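Spring Swap Week at the Bindinthorpe Kitchen Library

If you borrowed the pasta roller over the winter, we would love to hear what you made with it! The notebook by the front desk is filling up with drawings, grease spots and at least one argument about semolina, and it makes for wonderful reading on a slow Tuesday. Keep writing in it, please.

Now for the big news. Swap Week is coming back, and this year it gets the long room at Lusulbridge as well as our own shelves, so we finally have space to spread things out and let people pick them up and turn them over. We lent out 524 items last year, which was a record for us, and 97 of those loans went to people borrowing for the very first time. I keep going back to that second number. Somebody wanted to try making yogurt, or bake a cake for a kid's birthday in the shape of a train, and they came to us first instead of buying a thing they might use once. I love that so much.

How the swap works

Bring anything for the kitchen that is clean, complete and in working order. You get one green ticket per item, and a ticket is good for any item on the tables, big or small. A garlic press counts the same as a stand mixer. People ask every year if that is fair, and I can only tell you that the stand mixers keep coming in, so it seems to suit everybody fine.

Please tape the cord to anything electric and put the lid on with string. Sharp knives go in the box at the door, wrapped in newspaper, and Knut Kramer will hand them back out at the end.

We can't take nonstick pans with scratches, baby bottles, or anything that runs on gas.

Baskets and bread bins

Last time we ran short of things to keep food in, and this is a gentle nudge to look on top of your cupboards. A basket on the counter is such a cheerful thing to have in a kitchen, and it really does get used: onions, rolls, the clementines nobody can find when they're in the fridge. Wicker cleans up nicely with a soft brush and a little warm soapy water. Let it dry all the way through in the open air, out of strong sun, before you put bread in it.
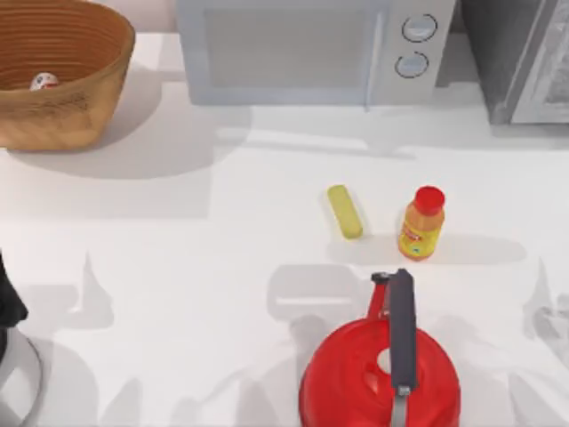 Repair table

Knut is back with his soldering iron and his enormous tin of screws! He will look at toasters, kettles, hand mixers and scales. Microwaves he leaves alone, and you should too, please, as the parts inside can hold a dangerous charge even when unplugged. Last year he got through 13 toasters in one afternoon and was still smiling when we locked up.

If your machine needs a part, write down the model number from the plate underneath and bring that along too.

Soup at noon

The Gouveia bakery is sending over 125 rolls, and we're making two big pots of soup to go with them, one lentil and one potato and leek. Bring a mug or a bowl from home if you can. Bring a recipe card as well, if you have one you're proud of, and pin it to the board for other people to copy down.

Signing up

The sign-up sheet is on Pledix, under "Swap Week," and there is a paper copy at the front desk. We still need two people for the ticket table and somebody with a van for the folding chairs.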